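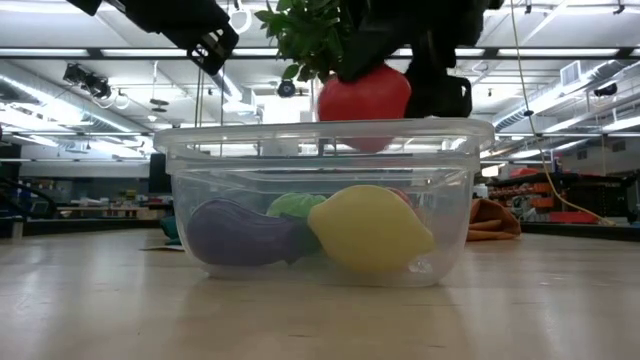 The toy library in Turkeck opens at ten, and on most Saturdays there is a line on the steps before that. It occupies the ground floor of a former shoe store on the main street. Members pay a yearly fee and borrow toys the way other people borrow books. The woman who runs it has done so since it opened, and before that she worked in the billing office of a dental practice. She agreed to talk on a weekday, when the place is closed to the public and she does the checking in.

She did not start out with a plan to run a library. Her older child had reached the age of losing interest in things within a week, and the hall closet would not shut.

"I had a friend on the next street with the same closet," she says. "We swapped a few boxes between us. Then her sister wanted in, and somebody from the preschool. I was keeping track of it in the back of my checkbook. At some point I bought a ledger."

The ledger is still on a shelf behind the desk, although the records have been on a computer for years. The library now has 217 member families. It lends 643 items, and a set counts as one item no matter how many pieces are in it. A wooden train set with its track is one item. So is a single balance bike.

The counting rule came from experience. In the first year she gave every piece its own number, and checking in one bag of farm animals could take most of a morning. Now each set has a card listing what belongs in it. The family checks the card when they borrow and again when they bring it back, and she checks it after they have gone.

"People are careful if you give them a list," she says. "They aren't careful if you just tell them to be careful."

Pretend food goes out more than anything else. She says this surprised her at first, as she had spent most of her early money on puzzles. Food sets are asked for by parents of children from 18 months to six or seven years, and the older ones use them for stores and restaurants with menus and prices. A family that takes out a food set will usually renew it. Puzzles come back early, often with an apology.

"A puzzle is finished when it's finished," she says. "You can make lunch every day."

She has opinions on what makes a good set. She likes pieces large enough to find under a couch. She prefers plain fruit and vegetables to the packaged kind, which date quickly and lose their labels. She doesn't mind if the sizes are wrong compared with each other. Parents sometimes point out that the strawberry is as big as the potato, and she has never heard a child bring it up.

She is less fond of the sets that come apart and stick back together. The fastening wears out or fills with lint, and then there are halves everywhere. The library still has a few of these and lends them, but she no longer buys them.

On storage she has changed her mind more than once. The first sets went out in cloth drawstring bags sewn by her mother. They looked nice and could go through the wash, but no one could tell what was in them without tipping them out. Cardboard boxes lasted until the first rainy month. She then spent two years on lidded tubs in different colors, one color for each age group, until she realized that the members were ignoring the colors and opening every tub on the shelf.

"Clear plastic," she says. "I resisted it for a long time because I thought it looked like an office. But a child who can't read can walk up and see what's inside. That settles it."

The lids caused more trouble than the boxes. She bought the first batch from a discount store, and when she went back for more the size had been changed slightly, so that the new lids nearly fit the old boxes. They still turn up. She now orders from a supply company called Lebrun and keeps a stack of spares in the back room.

Cleaning takes up a good part of the working week. Hard plastic goes into a sink of warm water and dish soap, gets rinsed, and dries on racks overnight. Wood is wiped with a damp cloth and never soaked. Cloth goes in the washer inside a mesh bag. Anything with a battery compartment is done by hand with cotton swabs. She opens every battery compartment when it comes back, whether or not the toy works, and she has found raisins in more than one of them.

Things do go missing. She keeps what she calls the orphan drawer, where stray pieces wait for a set. Some have waited for years. When a family reports something lost she gives it two months before she charges for it, and in that time most lost pieces are found. The usual places are the car, the grandparents' house, and the bottom of the diaper bag. The charge for a small piece is a dollar. She has never charged anyone for a break.

"If it broke while they were playing with it, then it broke," she says. "I'd rather know about it. If you charge people, they hide it from you."

The rent is the largest cost. The building changed hands three years ago, and the new owner is Skamard, a property company that also owns the bakery next door. She was worried at the time. The rent went up that first November by $125 a month, and she raised the yearly fee to cover it. Eleven families left. By the spring she had gained more than that.

She has been asked to open a second branch in Wotico, which is a half hour away by car and has a good many young families. She has looked at one space there and did not take it. It had no sink, and the only parking was across a busy road. She would consider another, but she would want someone local to run it, and so far the people who have offered live in Turkeck.

For now she is more concerned with the shelves. The lowest shelf is where small children look, so whatever she puts there gets borrowed. She moves the stock every few weeks to give the slower items a turn. A set of stacking rings that had sat at shoulder height for a year went out the same day she put it by the floor. The musical instruments live on the top shelf and must be asked for. This was requested by the members.

She is also asked for advice, more than she expected to be. Parents want to know if they have too many toys at home, or the wrong ones. She tends to say the same thing to all of them, which is to put half away for a month and see what is missed. She did it in her own house when her children were small. They asked for one item, a yellow dump truck, and she gave it back to them the same afternoon.

Her children are now in high school and have no interest in the library except as a place to earn money in the summer. The younger one is good at the repairs. He reglued a dollhouse staircase in June and replaced the wheels on both shopping carts. The carts are lent separately from the food, which some members find annoying. She tried putting them together once and had one family taking out everything while the rest waited.

There is a waiting list for the carts. There is also one for the play kitchen, which takes two adults to carry and can be kept for six weeks instead of the usual three. It is due back on Saturday, and the next family has borrowed a pickup truck to come and get it.

The library is open Tuesdays and Thursdays from three to six and Saturdays from ten to one. New members should bring proof of address. Donations of toys are accepted on Thursdays only, and she asks that they be washed first.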